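Cirkosham High Street Shop Units: Vacancy and Footfall Data

A set of tables on shops in Cirkosham town centre and the two retail parks nearest to it, Trorkholm and Baxter. Put together by Kirstin Lennox, with field notes by Jean Lamont. Please read the notes on gaps before using the footfall table.

What is in it

units.csv has one row per shop unit, with address, floor area band, type of trade and whether the unit was let at the time of the visit.
changes.csv has one row per change of tenant, closure or change of use.
footfall.csv holds hourly counts from 4 points on the High Street.
notes.txt has Jean's remarks on odd cases, such as units split in two or joined together.
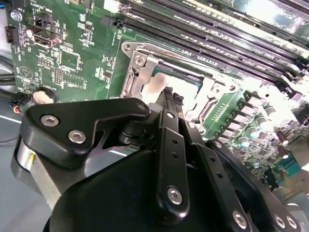 How units were classed

Each unit has one main trade, taken from what was on sale nearest the door. Charity shops are kept apart from other second-hand shops. The computer repair shops sit under services, even where they sell refurbished machines at the front. A unit counts as vacant if it was shut with no stock on display on two visits running.
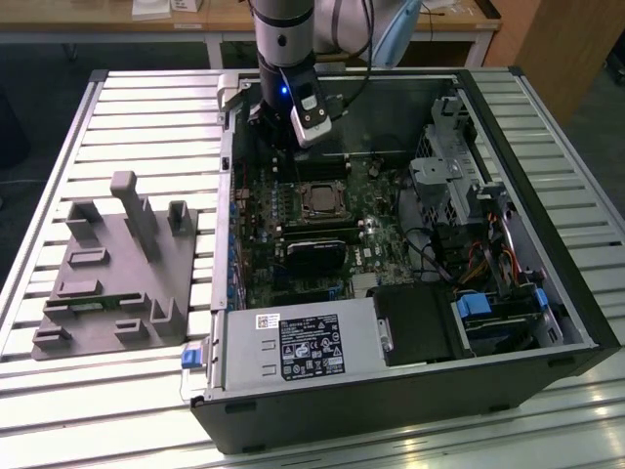

Pop-up shops are marked with a P in the status column. They count as let for the weeks they traded. The old department store is entered as a single unit until its upper floors were closed off, and as 5 units afterwards.

Footfall

Counts were made by hand from 9am to 5pm, and adults and children were not recorded separately. Someone who walked past twice was counted twice. The point outside the bus station was dropped for most of November because of roadworks, and those cells are blank. Do not read them as zero.

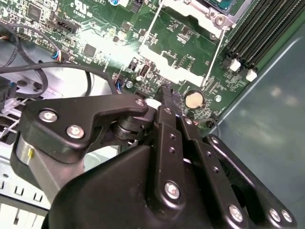

We have not filled any gaps or smoothed the figures. If you compare Cirkosham with Brirnport, bear in mind that the Brirnport counts stop at lunchtime.

Known problems

Floor areas come in bands of 50 square metres and the top band is open-ended. Rents are left out, as too few landlords replied.
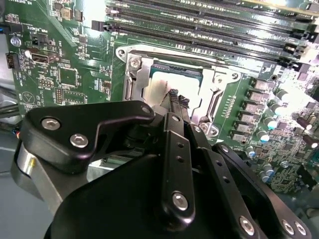
Trade codes changed between version 1 and version 2. In version 1, anything electrical went under household goods. Version 2 has a separate code for computer parts, so a shop selling a green motherboard like the one here is now coded C2, and a shop selling kettles stays in H1. The old codes are kept in the column trade_v1.

Use

Free to use and share with credit to the compilers. Send corrections to Kirstin with the unit number and the month of the visit.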